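Covered Walkways at Gatilden: Gallery

Posted 1 Aug 2018 by Marjorie Cheetham

Home > Places > Gatilden > Covered walkways

I have been adding to the Gatilden pages through July and this set deals with the covered ways between the buildings. Most people who visit write to me about the halls and the gardens. The walkways get a line in the printed guide and that is all, so I have given them a page of their own.

The covered route is 366 metres long if you follow it from the Barbieri entrance to the far gate. It isn't all one build. Mirko Marchetti, who has been through the site drawings, puts the heavier concrete parts first and the lighter canopy a good while later. He counts 6 changes of level along the way, all of them small. I have walked it with a pushchair and had no trouble, but the joints between the slabs can catch a small wheel.

The pictures can be used for school or club work if you credit the page. Larger copies are available on request.
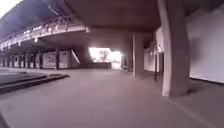
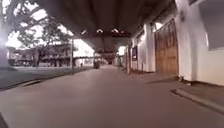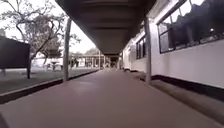
Gatilden, covered ways. First: the pillared area under the concrete slab, low ledges on the left. Second: the long straight walkway, with trees and low buildings to the left. Third: the canopy on metal poles beside the white wall.

Notes on the set

The pillared area is the widest part of the route and the one I would choose to wait in if it rained. The stalls on open days go here, and there is room to walk past them on either side.

The lights under the roof in the second picture are the ones several of you have asked about. I don't know the maker. Mirko thinks they were put up when the cables were renewed, and he is still looking for the order. If you have any paperwork from that job, please get in touch.

The canopy beside the white wall is the stretch repainted by Sesik. The dark band along the bottom of the wall was kept when the rest was done. The windows belong to the Pamero block, which is not open to visitors.

Getting there

The bus stops 300 metres from the Barbieri entrance. Parking is on the road side and fills early on open days. The walkways can be used whenever the main gate is open and there is no charge.

More from Gatilden

The gardens (nearly 184 pictures)
The main hall
The road side and gate
Old postcards and plans

Corrections and dates are welcome through the contact page.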